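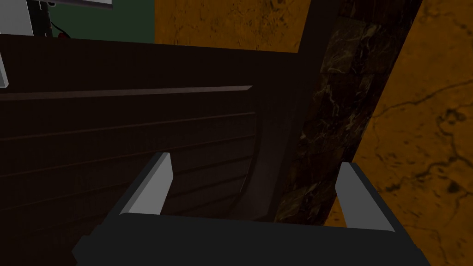

C. Nic Aodha
Trade Communications Officer, Flodton Coffee Roasters

Flodton moves Urance filter coffee to a valve bag and a coarser grind

TADACH, March. Flodton Coffee Roasters will change the grind and packaging of its Urance filter coffee from the next production run. The blend and the roast level stay the same.

Urance has until now been sold ready ground at a single medium setting. Customers using cone filters at home reported slow draining and a bitter finish. Tests at the Tadach roastery linked both to the share of fine particles in the bag. The new setting is coarser, and the burrs on the main grinder will now be replaced after every 2,200 kg of coffee.

The new bag holds 300 g and has a one-way valve below the seal. Carbon dioxide given off by the coffee can leave the bag without letting air in. This allows packing to take place sooner after roasting. The previous bag had no valve, and the ground coffee was left to stand overnight before it was sealed.

Revised brewing instructions are printed on the back panel. Flodton recommends 70 g of coffee to a litre of water, with a total brewing time of about five minutes for a full jug. Smaller amounts drain faster and may need a slightly finer grind, for which whole beans remain available. Once opened, the bag should be folded down, kept in a cupboard and used within 10 days. Storage in the fridge is not advised.

Stock in the old packaging will be sold through at the current price. Shops with standing orders will be moved to the new bag automatically and do not need to amend their order codes. The outer case is slightly taller than before, and shelf dimensions are given on the trade sheet.

Decaffeinated Urance is not affected by the change. A decision on its packaging will follow once the existing film has been used up.

Trade sheets and samples are available on request from the Flodton sales office in Tadach.

Ends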